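From: Leonor Rebelo
To: choir-librarians
Date: 2021-05-11
Subject: Re: Sorting out a choir library from scratch (long, sorry)

Joaquim Sampaio wrote:

> Hi all, new here. Our last librarian moved away in April and I said yes
> before I'd seen the closet. It's octavos up to the ceiling, some in
> envelopes, some in rubber bands, a lot of it just stacked. There's a card
> file but it stops at the letter M. Do I finish the card file or start over?
> And is it OK to throw things away? I feel like a criminal even asking.
>
> Joaquim

Hi Joaquim, and welcome! Start over. I know that's not what you want to hear, but I spent most of a winter trying to rescue the card file at Prustoven (that's my choir, we're a mixed group with too many altos, you'd be very welcome to some) and in the end I was checking every single card against the box anyway. Keep the old cards in a shoebox so you can look up what year you last sang something, and leave them out of it otherwise.

What I did was pull everything down, and I mean everything, and give each title one number. No letters for season or voicing, no color codes. The person before me had a system where C was for Christmas, except when it was for Contemporary, and there was a whole run of Cs that I think were just Composers She Liked. Plain numbers in the order you pick things up. The computer can do the rest.
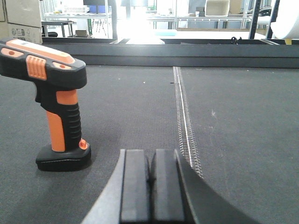

For the list itself I use Fliltia, which a couple of people here hate with a passion, but it lets me search by first line and that's how my director remembers everything. She never knows the title. She'll sing me four notes over the phone and say "the one with the river." A spreadsheet would do you fine too. Put in title, composer, arranger, voicing, accompaniment, how many copies, and a notes column, and make the notes column really wide, because you'll want to write things like "page turns awful" or "basses hated this."

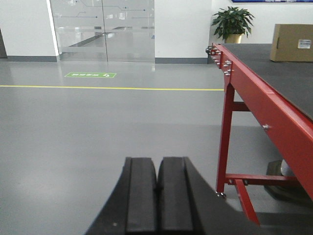 Sorting space is the other thing, and it's worth begging for it. My first try was on my dining table and I had to move the whole lot for supper every night, so of course the Fauré got mixed in with the Stanford and I cried a little. Get a room where piles can stay put overnight. A flat dark gray top like the one on that red table is lovely for this, by the way, old white pages show up so well against it that you catch the loose inside sheets before they go missing. And stand up while you do it, your back will thank you. I work along one side and keep the keepers on my left – your mileage may vary if you're left-handed.

Take one title at a time and finish it. Square up the copies, check each one has all its pages, rub out the pencil if you have the patience (I gave up on that after the Rutter), number them in the top right corner, and put them in their box before you touch the next. We had 500 titles to get through and that one rule is what kept me going.
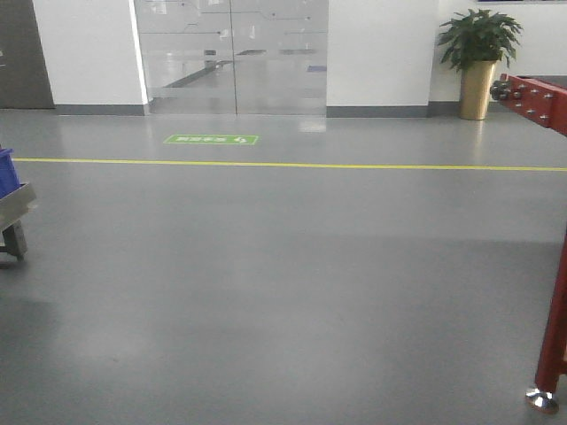 On throwing things away

Yes! It's OK! I promise you are not a criminal. If there are fewer copies than you have singers and it's out of print, it's taking up room. I kept 3 single copies of anything I thought the director might miss and offered the rest on this list, and a school in Plasodo drove over and took 7 boxes of unison and two-part stuff that we were never going to sing again.

The one thing that does have to go is photocopies. I know, I know, everybody's closet has them. Ours had an entire Requiem. Check whether there's a letter of permission tucked in the folder first, sometimes there really is one, and if there isn't then recycle them and tell your director in person so she doesn't find out at rehearsal.

Boxes

I buy mine from Sæther, the plain ones with the drop front. They aren't cheap but the cheap ones I started with sagged in the middle, and once a box sags the music curls and you can never get it flat again. I slip a stiff sheet in behind each title so the thin ones don't slump.
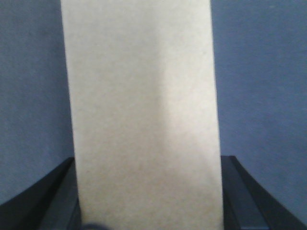
Leave a few empty boxes on every shelf too. I filled mine right to the end, so proud of myself, and the very next month the director ordered a new Magnificat and I had to shift a whole wall.

How many titles do you think you've got, Joaquim? And do your singers take their music home or hand it in after rehearsal? Mine take it home, and I still have a tenor who owes me a Messiah.

Leonor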